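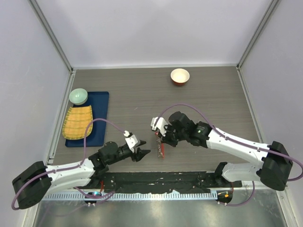 写真:Octavio Zapata

暮らしのヒント > 台所 > 器とお盆

印刷する | メールで送る

お盆とマットで、食卓の支度をちょっとラクにする話

うちの食卓は濃いグレーの木目なんですが、このお盆の組み合わせに落ち着くまで、けっこう遠回りしました。紺色の四角いお盆に、黄みがかったオレンジの編んだマット、それから淡いミントグリーンのボウル。暗い色の上に明るい色がのると、それだけで朝ごはんがおいしそうに見えるんですよね(中身はたいてい昨日の残りですけど!)。

まず、お盆の向きの話から。私はずっと横長に置くものだと思いこんでいました。でも小さめのテーブルだと、縦に置いたほうが隣の人とひじがぶつかりません。奥にボウル、手前にマット。手前側がお皿の定位置になるので、寝ぼけていても並べられます。朝の六時半に頭を使いたくない人にはかなりおすすめ。

マットはお盆にぴったり収まらなくてもいいと思っています。前は几帳面にサイズを測って、Wandmontという雑貨屋さんで四角いのを買い直したこともあるんですが、結局いま好きなのは上が丸くなった形のほう。少しはみ出しているくらいが気楽です。ただ、はみ出したままお盆を持ち上げると端が指に引っかかるので、運ぶときだけ内側に寄せてくださいね。私はこれで一度、みそ汁をやりました。床まで全部。

編んであるマットは、目のあいだにパンくずやごまが入りこみます。ぬれぶきんでこすると奥に押しこんでしまうので、先に裏返して流しの上でぱんぱんとはたく。残ったぶんは使い古しの歯ブラシで、目に沿ってかき出します。縦、横、と向きを変えるのがコツ。しょうゆをこぼしたときは乾いた布で上から押さえて吸わせて、そのあとかたく絞った布でふいて、風の通るところに立てかけて乾かします。水にどぼんとつけるのは、洗えると表示にあるものだけ。前に何も見ずにつけたら、乾いたあと端が波打ってしまって、どう重しをしても戻りませんでした。

それから小さいボウル。内側がクリーム色で外が赤茶色の丸い器は、お盆にのせないで、テーブルの奥の真ん中あたりに一つだけ置いています。薬味でも梅干しでも、みんなで手を伸ばすものはここ。お盆の上に置くと、なんとなく「その人のもの」みたいになって、ほかの人が遠慮するんです。外に出しただけで「ねぎ取って」が減りました。内側が明るい色だと、残りの量がひと目でわかるのもいいところ。

ボウルのふちがお盆の角から少し出るのは、私はあまり気にしません。置きっぱなしならそれで平気。でも汁物を入れて運ぶなら、先にお盆の真ん中まで引いてから持ち上げてください。友人のAnselmo Bittencourtは、布巾を一枚ぬらして絞り、器の下に敷いて運ぶそうです。まねしてみたら本当にすべらない! 見た目はちょっと食堂っぽくなりますが、運ぶあいだだけですから。

器を買い足すときは、家にあるお盆を思い浮かべながら選ぶと失敗が減ります。紺のお盆には、淡い緑、クリーム色、黄色系ならだいたい合いました。真っ白も悪くないけれど、うちではちょっと寒々しく見えたので、夏の出番待ちです。Plirntonのセールで900円の小鉢を見つけたときも、三十分くらい悩んで、結局クリーム色にしました。お盆のほうは2000円までと決めています。毎日使うとどうしても傷がつくので、惜しげなく使える値段がちょうどいいです。

濃い色のテーブルは、水滴のあとと粉っぽい汚れが目立つのが悩みどころ。食後にかたく絞った布で木目に沿ってふいて、すぐ乾いた布で追いかけます。ぐるぐる円を描いてふくと、光の加減で跡が見えるんですよ。夕方、西日が入る時間に見るとよくわかります。布は二枚、引き出しの手前に一緒に入れておくと、乾ぶきをさぼらなくなりました。

しまうときは、マットは丸めないで平らに。棚のいちばん下にお盆、その上にマット、器は隣の段です。編んだものの上に重い器を重ねていたら、底の形がくっきり残ってしまったことがあって、それ以来やめました。五月のうちに一度全部出して、棚板をふいて風を通しておくと、梅雨のあいだも安心です。

印刷する | メールで送る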